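Paper first, room second

September 20, 2023

The subject of this post is a sheet of pale yellow paper and the white table it gets folded on. I have been revising the instructions for the Plidthorpe folder, a flat document sleeve made from one sheet with no glue, and the revision has taken longer than the original. Version 3 goes out to the Lenihan group this month.

The fold itself is simple. Lay the sheet portrait, mark the centre on the short edge with a pinch, bring the lower third up, then tuck the side flaps into the pocket this creates. The tolerances are where people lose it. An error of one millimetre at the first crease becomes an error of two at the tuck, and the flap then bows. Most of the complaints I receive are about bowing.

Paper choice matters more than technique. I now specify 166 gsm, uncoated, cream or pale yellow. White stock is acceptable but hard to see against a white table, and the corner alignment step depends on seeing the edge clearly. 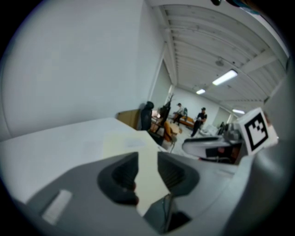

Grain direction is the second variable. To test it, hold the sheet by one short edge and let it hang, then turn it through ninety degrees and repeat. It droops less when the grain runs vertically. The main crease should run parallel to the grain. If it runs across, the fibres crack at this weight and the outside of the fold looks furry. Fergal Mulcahy disputes this and creases across the grain with a bone folder. His results are tidy, but he has been doing it for 14 years and the instructions are not written for him.

The table matters too. The requirement is a hard, flat surface with clear space on all sides of the sheet. A tablecloth or a cutting mat gives under pressure and the crease comes out rounded. I also prefer a table pushed against a wall, which stops it creeping away during the long creases.

As for the rest of the room, daylight from one side is best. Raking light shows up a shallow pinch mark that overhead tubes flatten out completely. Tall windows along one wall do most of the work, and the ceiling lights can be left for late afternoon.
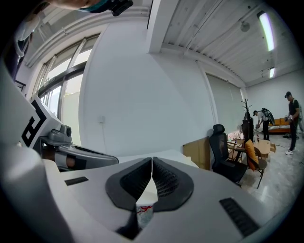
Tall windows on the left, fluorescent fittings overhead, coat rack and round table towards the back.

Seating is a matter of preference. I fold standing up, as the long crease needs body weight over the hands. Nuala Mac Giolla folds sitting down and gets the same result with a heavier ruler. For a session longer than an hour I would want a chair with a proper back somewhere nearby, and a second surface for bags, bottles and loose papers. Anything that shares the folding table ends up on top of the stock.
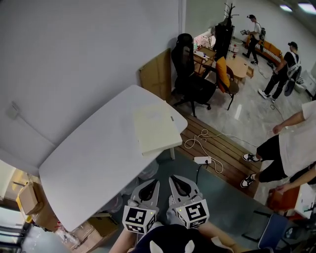 Storage is the part I have changed most since version 2. Finished sleeves used to go straight into a box on end, and the bottom edges splayed. They now lie flat under a board overnight. The Ciluler boards I had been using are slightly too narrow, so I have gone back to plain offcuts of thick card, trimmed to 257 mm on the short side. Leave the tab end clear of the weight or it takes a permanent curve.

Two corrections to the printed sheet. Step four should read "left flap", and the dotted line in the second diagram is a valley fold. Both errors are mine. Anyone working from the Sakamow translation can ignore the first one, as it was caught there before printing.

Still to do: a smaller size for receipts, using the same proportions.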